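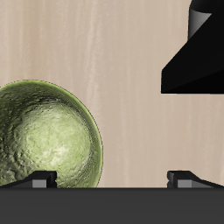

Gripper clips the microwave handle on the way down to the bowl (simulated kitchen cell)

Relora Community > Cell setup > Simulation
Posted by Vanderleia Araújo in July

I keep a kitchen cell in Pandow that we use to check arm programs before they go on the real one. It has one arm behind the counter, a parallel-jaw gripper, a microwave with the door open, a silver bowl on top of the microwave, a plate, and a green bowl near the end of the door. The arm has to pick up the green bowl by the rim.

I moved the microwave last month to match the real counter. After that the pick started failing. The arm comes down over the bowl and then the physics log shows a contact between the gripper housing and the microwave door. Sometimes the door swings a little and the run carries on, sometimes the arm stops with a force limit error. The home position is fine, with the arm well back from everything.
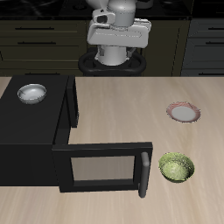

The control rate is 50 Hz and each run is capped at 2,000 steps. The first contact is logged at step 486 nearly every time, so I don't think it is noise. I have tried a slower approach speed and it made no difference except that the contact came later.

I would like to leave the bowl where it is, as the real one gets put in that spot too. Is this a planner setting, or is my gripper model wrong? The gripper is the stock Plundine file with the fingers swapped for shorter ones. I did not touch the collision shapes when I swapped them.

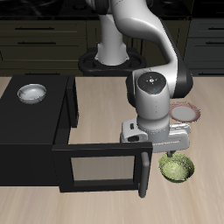 Reply from Amaral

Check the collision shapes first. The stock Plundine file has one convex shape around the whole housing and that shape is bigger than what gets drawn on screen. With the longer fingers you would not notice. With short fingers the housing has to come down lower to reach the rim, and now the oversized shape is down at door height.

To check it:

1. Pause the run a few steps before the contact.
2. Turn on collision display, and turn off the visual meshes or make them see-through.
3. Look from the front and again from straight above. From one side only, you can think there is a gap when there isn't.
4. If the shape sticks out past the housing, replace it with two boxes, one for the housing and one for the plate at the bottom.

Then look at the door. If it was imported as a single convex piece, the handle and the door have been wrapped together and the space around the handle is filled in. Split the handle off as its own cylinder. Keep the hinge as it is.

After you change either one, reload the scene from the file. A reset won't pick up new shapes — I lost an afternoon to that.

Also look at your tool center point. You said you swapped the fingers. If the tool point is still set for the old length, the planner's heights are all wrong by the difference, and shapes won't fix that.

Reply from dkoehl

had same thing, just turn off collisions between gripper and door

Reply from Vanderleia Araújo

Thanks, Amaral. I don't want to turn the contact off, the real door would still be there.

It was 2 of the things you listed. The housing shape was too big on the door side, and the tool point was still set for the long fingers. The door was already split up properly. I changed the housing to boxes, measured the new fingers and put in the right offset, then reloaded and started again from home.

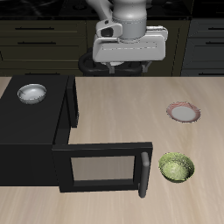
I also added a waypoint above the plate side of the bowl, so the arm finishes its sideways move before it starts down. Before that it was doing both at once and cutting across the end of the door. The wrist is turned a little too, with the wide part of the housing kept away from the handle.

No door contacts logged so far with the bowl in its old spot. I have put the finger offset in the notes at the top of the scene file for whoever changes the fingers next. Still to do is the place move, which goes back past the same handle with the bowl in the gripper.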